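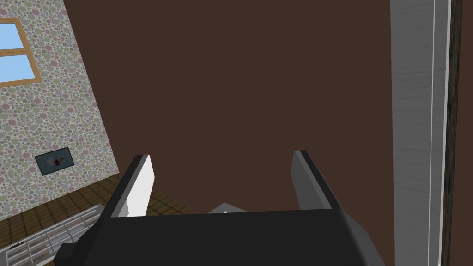 From: Efa Nicholas
Date: Wed 24 October
To: Cerkstead home cooking list
Subject: Re: Tapioca pearls hard in the center

Liette Lapointe wrote:

> I boiled the Trelberg pearls for 21 minutes as the bag says and then put them straight into syrup. The outside was soft but the middle was chalky. Second batch the same. Is it the pearls or my stove?

Probably neither. The bag gives the boiling time and leaves out the rest. Pearls need to sit in the hot water, lid on and heat off, for as long as they boiled. So that is 21 minutes at a low boil and another 21 covered. Drain, rinse briefly under cold water, then into the syrup.

Use more water than you think. I take 90 grams of dry pearls to a full two-quart pot. With less, the water turns to glue and the pearls cook unevenly. Don't add them before the water boils - they fall apart into starch.
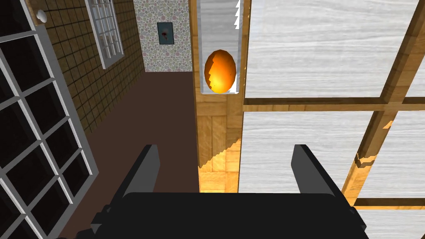

The syrup also matters. If it is very thick it pulls water back out of the pearls and they firm up again. Mine is equal weights of brown sugar and water, simmered until the sugar dissolves. Cooled pearls keep for four hours on the counter. In the refrigerator they go hard, and reheating only partly fixes that.

For the tea I steep two bags of plain black in one cup of water for six minutes, then add the milk cold. A longer steep gets bitter without getting much stronger.

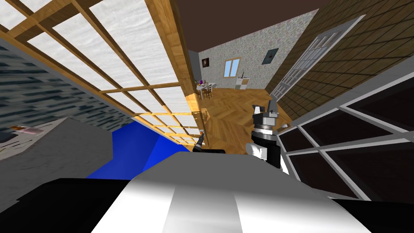
Raston wrote off-list that the covered rest can be cut short with the smaller pearls, and that he bites one every five minutes and stops when the white dot is gone. I haven't tried the small ones. If anyone has times for them, please post the dry weight and the pot size too.

Efa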